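April

I used to work returns. Twelve of us on the Borkska floor in Hostville, opening boxes, sorting what was inside, putting it in bins. Now I pick things up for a living with a gripper in each hand, so a robot can learn to do it later. Same building, same parking spot, same bad coffee. Writing this on my break so forgive the speed.

People at home hear "automation" and ask if I've been replaced yet. Sort of? The job I had is gone. The job I have is being the hands for whatever comes next. You hold the gripper, you close it on the thing, you move the thing, you open it. Then again. There's a camera on it and the camera is the whole point, the company wants the view from the tool and what the tool did. My best shift so far was 93 runs and I felt that one in my thumbs for two days.
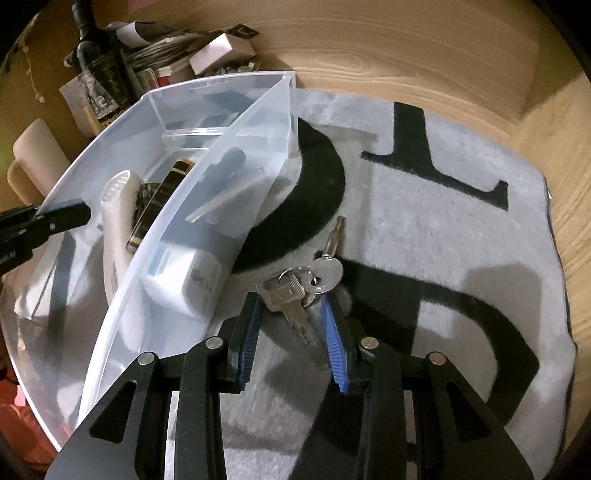 Imogen Tully
Recording handler, formerly returns

Keys are the worst. Three of them on a ring, on a fuzzy surface, and every one wants to lie a different way. With fingers I'd never have given it a thought. With two ridged blue pads you have to decide which key you're going for, and come down straight, and the ring swings, and the long one slides out. I have said things to a set of keys that I would not say to a supervisor.

And this is my first point, if I have points. The work got slower and closer. In returns I was fast and my head was somewhere else, groceries, my sister's wedding, whatever. Now I have to pay attention to stuff my hands knew for years without me. Where do you grab a thing so it doesn't roll. How hard. Which item comes first when they're leaning on each other. Some people on our team love it. Some went home with headaches the first week and one asked to go back to the dock, and got to, which I was glad about.

Second point is money, obviously. We got moved over at the returns rate. Exactly the returns rate. The pitch was that it's light work, no lifting, you're seated or nearly. All true! My back is better than it's been in years and I'm not going to pretend otherwise. But what we're making isn't a sorted bin. The bin gets dumped out and we do it over. What's left after a shift is the recording, and the recording gets used as long as anybody wants to use it. I get paid for the hour. Seems to me there is a gap there and the company is standing in it with both feet.

I asked in a meeting if there could be a small payment per accepted run. Was told it would be "looked at." That was before the holidays.
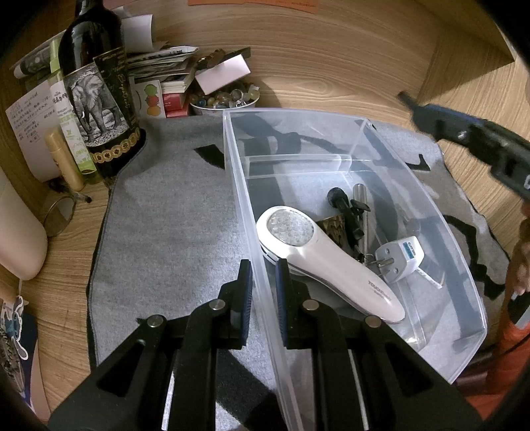

Working a desk bin, with a second gripper coming in from the right.

Then there's the desk. They have us do desks because people's desks are a mess, and a machine that only ever saw a clean table won't cope with a real one. Fair enough. So you get a bin with a shiny white gadget in it, a plug adapter tipped over, long thin things lying next to each other, and all around it papers, a bottle, a bowl of beads, cards, whatever. You work in the middle of somebody's kind of life. The beads I have asked not to be assigned.

What bothers me is that all this know-how is ours and it has no name on it. When a welder trains a kid, the kid knows who taught him. The robot that gets decent at keys won't know it was me swearing at them. Maybe that's vanity. My brother-in-law at the Redton plant says it's vanity, he says he trained his own replacment for free and at least I get a chair.

He's not wrong that it could be worse. At Redton they found out from a sign on the door. We got a month's warning and a choice and some training, and the training was decent. I'd tell any place doing this to start there. Tell people early. Let them say no without losing hours. Rotate, please, because four hours of pinching is plenty, and after that my runs get sloppy and I'd bet the recordings do too.

And pay for the thing being made. If my hands are good enough to copy then they're worth more than the rate for opening boxes. I don't think thats a radical thing to want.

I don't know how long this lasts. Could be a year, could be they get what they need by fall and the grippers go in a cabinet. I asked that too and the answer was a shrug, a friendly one. Meantime I've gotten good, I'll say that. I can get the long key first try, most of the time, if the ring is lying flat. Break's over, they've got another desk set up.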